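Faloncombe Dining Services
Guide to Sorting and Shelving Bowls
Last revised 2022-10-03

Purpose
This guide sets out the procedure for sorting mixed bowls and returning them to the shelf. It applies to all serving rooms in the Faloncombe building and to the Navum annex, where storage space is limited to 12 bowls per table.

Before You Begin
Clear the tabletop of trays, cloths and paper. Wipe the surface with a damp cloth and dry it, working along the grain. Wash and dry your hands.

Step 1. Set the bowls out singly
Place every bowl on the table, right side up, with none stacked inside another. Leave enough space to lift each one without touching the next. Plain and patterned bowls may be mixed at this stage.
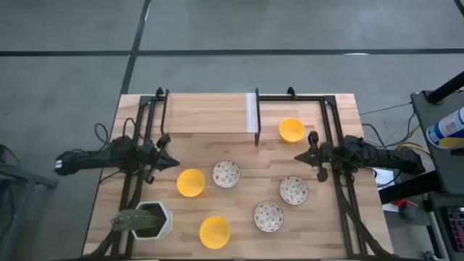 Step 2. Check each bowl
Run a finger around the rim and look at the inside. Set aside any bowl with a chip, a crack or a rough edge. Patterned bowls should be turned toward the light, as a fine crack is easily missed among printed dots or flowers. Plastic bowls with deep scratches are also to be set aside.

Step 3. Sort by kind, then by size
Group the bowls by color and pattern first. Within each group, place the largest bowl nearest the shelf. Do not combine shallow and deep bowls in one stack – the upper bowl will tilt.

Step 4. Load the shelf
A small raised shelf with a wire frame gives two levels of storage on one table. Stack matching bowls on top, with the smaller bowl above the larger. The space beneath is suited to a single bowl that is used often. Bowls that have not yet been assigned a place remain on the open tabletop.

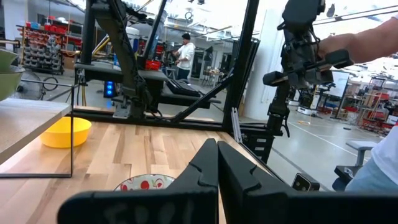 Stacks on the upper level should be kept low enough that the top bowl can be lifted with one hand. Press lightly on the shelf after loading. If it rocks, remove the bowls, reset the feet and load it again.

Step 5. Record and report
Enter any bowl set aside in Step 2 on the Economou sheet kept with the cleaning supplies. Replacement requests are sent in December – rooms that serve more than 200 meals a week may also submit one at other times.

Related guides: Care of Wooden Tabletops; Storage of Cups and Saucers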